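Workshop notebook, July
Obituary archive, Widmont reel batch

8:40 a.m.

Started on the Widmont box. The label says 282 obituaries. The inventory sheet inside says 282. I have now been through the box twice and it holds 276, so the label and the sheet agree with each other and with nothing else. The missing 6 are all from the stretch where the paper changed owners, which figures. I've left slips in the sleeves where they ought to be and put "wanting" in the ledger, a word I get to use maybe once a year.

Running total for the project is 2,385 notices keyed. I'd feel better about that if I trusted the early ones. We were still typing "passed" and "died" as separate event types back then, as though the county might have two kinds of dead.

Survivors field

This is still the worst field in the database. The form wants name, relation, town. The families wanted to mention the dog. In today's batch I've had a bowling league, a parish choir, "her beloved tomatoes" and one Buick. I put the choir under organizations, the league under organizations, and the tomatoes in the notes. The Buick I left for after lunch.

Reminder for whoever keys next: "survived by" and "preceded in death by" swap places halfway through a lot of the Onard Funeral Home notices. They had a house style, and the house style was one long sentence. Read to the period before you key anyone. I killed off three brothers this morning by stopping at a comma and had to bring them all back.

Maiden names

"Nee" is coming through the scan as "nee," "née," "Nec," "Nee." with a period, and in one case "knee." Search and replace is not safe here. I tried it and it hit a man who was remembered for his knee replacement. Do these by hand.

Where the paper prints a woman only as Mrs. plus her husband's full name, check the parents line. About half the time her own surname is sitting there in the first paragraph and we've just been skating past it. If it isn't, go to the cemetery cards. Don't guess from the pallbearers. (I guessed from the pallbearers. It was the other side of the family.)

Ages

Age at death is to be keyed as printed, even when the birth and death dates say something else. Found a good one today, printed age 82, dates that make her 84, and a correction two issues later that makes her 83. All three go in. Keyed age is 82, the correction gets its own record with a cross-reference, and the arithmetic goes in the notes where it can't hurt anybody.
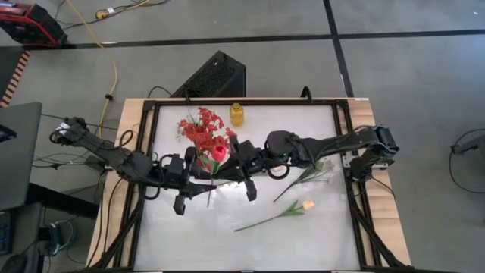
Scanner notes

The bulb warms up slower than it did in the spring. First three passes after power-on come out pink. I've been running the blank leader through until it settles, then starting on the real thing. Contrast up one notch for anything printed on the yellow stock, back down for the photos or everyone looks like they were buried at midnight.

Buschmann clippings: these were glued into an account book, two columns to a page, with the ledger figures showing between them. The OCR reads the figures as part of the notice. As of 11:15 we had a lady survived by her husband, four children and $16.40 in feed. Mask the gutters before running it. It's dull work and it does fix the problem.

Don't try to lift the clippings that have come up at one corner. They look ready to go and they are not.

Wusis index

Loaded the morning's records into Wusis to see how the sort behaves. It still files "Mc" and "Mac" together and puts every "St." surname at the very front, ahead of the A's, which I suppose is one view of the afterlife. The saints have a setting. The Macs don't, as far as I can find. I've turned the setting on and re-run it, and the saints are back among the S's with everybody else.

Nicknames in quotes are now searchable, so "Dutch," "Babe" and "Tootie" finally turn up. There are a lot of Dutches. Will need a town filter before this goes to the reading room computer.

Left for next time

Card of thanks notices: key or skip? They give survivors we don't get anywhere else, but they double the work. I lean toward keying them, and I'd like to be talked out of it.

Second copy of the ledger page for the Widmont box, with the gaps marked.

New pencils. The soft ones.

The Buick is in notes, under "other."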